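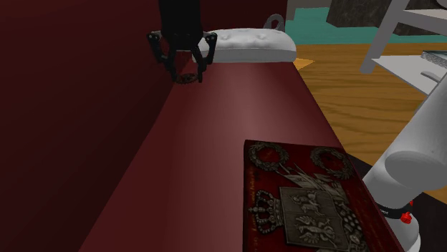
Davent 26: pinça de dois dedos para peças pequenas

Este site utiliza cookies para lembrar o seu idioma e o que deixou no carrinho. Aceitar | Gerir preferências

A Davent 26 é uma pinça elétrica paralela para braços de bancada. Segura rodas dentadas, anéis e outras peças pequenas de contorno irregular. Segura-as bem. O assunto desta página, que já foi mais otimista, é que nem sempre as larga quando lhe pedem.

Aviso de segurança: abertura retardada

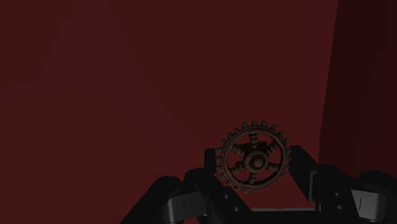
Por Hjalti Norðdahl, assistência técnica Ingvarsson
7 de agosto de 2023

Nas unidades com firmware 12, o controlador pode responder «aberta» com os dedos ainda fechados. O braço acredita, como é de esperar de um braço, e segue para o ponto seguinte com a peça agarrada. Uns instantes depois a pinça lembra-se da ordem e abre, esteja onde estiver. Reproduzimos a avaria na simulação Puninham com uma roda dentada de seis raios. O simulador tem a vantagem de não ter pés por baixo.

Até instalar a correção:
- limite a velocidade depois de cada ordem de abertura;
- confirme a posição dos dedos pelo sensor e ignore a mensagem do controlador;
- não meta a mão para «ajudar». Carregue primeiro na paragem de emergência.

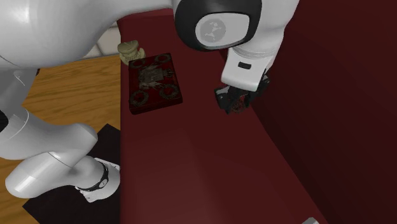

Simulação Puninham: braço sobre a mesa, pinça do lado da parede.

O firmware 52 corrige o defeito e é gratuito. Quem preferir a troca do controlador pode enviá-lo para o armazém de Brindodstead até novembro, sem os dedos, que continuam a ser vendidos à parte.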